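Flolleo cloth words

README for the word list and the recordings sheet

Flolleo is a list of the words people use for cloth when they are not in the trade: what they call a fabric when they want to buy more of it, complain about it, or tell someone which curtain to take down. It was put together in Grostirport and Prerenley from conversations in kitchens, at market stalls and in one launderette. It has no connection with any trade standard and should not be used to label goods for sale.

What is in the folder

words.csv – one row per word or short phrase, as spoken
speakers.csv – one row per speaker, with age band and town
notes.txt – Reiko Hosoda's notes on spelling, in the order she wrote them
old/ – the first version of the list, kept so that earlier references still work

The files are plain text in UTF-8 with commas between fields. If your spreadsheet turns "cord" entries into something odd, import the columns as text.

Columns in words.csv

word: the word as the speaker said it, in lower case
said_of: what the speaker was talking about (coat, curtain, lining, sheet, other)
touch: yes if the speaker was holding the cloth, no if it was from memory
sense: a short gloss in our words
speaker: a number that matches speakers.csv
checked: initials of whoever listened to the recording again

An empty cell means we didn't ask. "Unclear" means we asked and could not make out the answer, or could not agree on it. Please keep the two apart if you reuse the list.

How it was collected

There were 73 speakers. Each one was asked to talk about cloth they had at home, starting wherever they liked, and then to handle 21 swatches from a box. The swatches were plain, with no labels, and all of them were black or undyed. Vidar Ekström chose this after the first try-out, when most people named the colour and stopped there.

The conversations were recorded and typed up by Shirin Esfahani and Uchenna Olaniyan. Spelling follows the usual dictionary form where there is one. Where there isn't, we wrote what we heard and put a line in notes.txt. "Ribby", "ribbed", "ribby-looking" and "liney" are four separate entries. In the old list they were merged, and that was a mistake.

The recordings are not included. Several speakers talk about family members by name, and we said at the start that the sound would stay with us.

Things to know before using it

Memory and touch give different words. People talking from memory used names of fabrics (velvet, cotton, jersey). With a swatch in hand they mostly used words for how it felt or fell: soft, dead, heavy, slippy, "hangs nice". Sort by the touch column before you compare anything.

"Matt" and "dull" are not the same in this list. For the older speakers in Prerenley, dull was a fault. For younger ones it was a plain description and sometimes praise.

"Drape" as a noun was used by only four speakers, all of whom had sewn for money at some point. The rest said "the way it hangs" or showed it with their hands. Hand movements are not recorded in the sheet.

"Fold", "crease" and "crinkle" overlap a good deal. Maj-Britt Ljungberg went through all 86 uses and marked them as wanted or unwanted in the sense column. A crease is usually unwanted, except in trousers. We are not fully happy with this split and would like to hear from anyone who has a better one.

The list is small and the two towns are close together. It says nothing about how people speak elsewhere.

Changes since the old version

- speaker numbers now match across both files
- "nap" and "pile" separated
- duplicates from the Lennox Street launderette removed
- the October interviews added

Known problems

The said_of column has too many rows marked "other". Linings were sometimes entered under coat. Two speakers share a household and talked over each other, so some of their words may be under the wrong number.

Reuse

Free to copy and change for teaching and study. Say where it came from and which version you used. If you correct a spelling, please send it to us so that both copies agree.

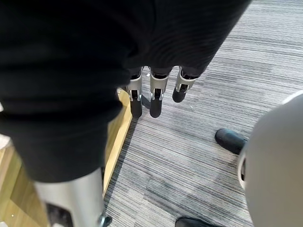 Black cloth with faint ribbing, hanging in soft folds.

Contact: Flolleo word list, Grostirport | © the compilers | Back to top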